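I caught Duarte Torres at half past seven in the morning, which he told me is the only time he can talk about money without somebody needing a part from him. He plans equipment for Drikwood, a small shop that packs and kits hardware for furniture makers, and he'd just sent off his budget for hand-held grippers and one arm. I've been dreading my own version of that budget, so I brought a lot of coffee and a lot of questions.

My first one was how he got to his number. "I started with the arm, like everybody does," he said, "and that was a mistake. The arm has a price tag. It's all the stuff hanging off it that eats you." His line for fingers, screws, bushings and spare linkages came to $1553 for the year, and he fought for every dollar of it. (I looked at my own spreadsheet later. My line for the same things said "misc.")

He'd gotten quotes from two suppliers, Hisier and Tarolov. Hisier was cheaper up front but wanted a minimum order of 200 fingers, and Duarte laughed out loud when he told me that. "Where would I put them? And we change the shape every few months!" Tarolov would sell him sets of 44, with a lead time of 30 days. He went with Tarolov and put a second set on the same order, so he isn't stuck waiting in March when the kitting work piles up.

I asked if he'd thought about printing them in the shop. He had, and he still goes back and forth on it. A printer looks cheap until you add the hours of whoever is babysitting it, and he doesn't have those hours. A friend at Gethin prints all of theirs and loves it – but they have a full-time person for it, and Duarte has himself and a part-timer.

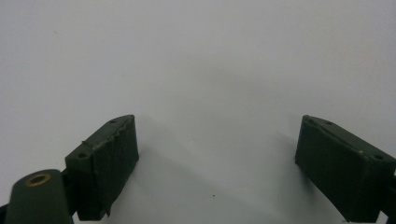 What he wishes he'd done sooner is write down when parts get swapped. "I had a feeling for how long a finger lasts," he said. "You can't put a feeling in a budget." So now there's a clipboard by the bench, and every swap gets a line with the date and which side it was. He showed me a page of it and the handwriting is terrible, but I'm stealing the idea anyway.

We ran out of time before we got to service contracts, and I really wanted to hear about those! He did say, while he was already putting his jacket on, that he'd turned down the first one he was offered and asked for a price per visit instead. They're still working out the travel charge.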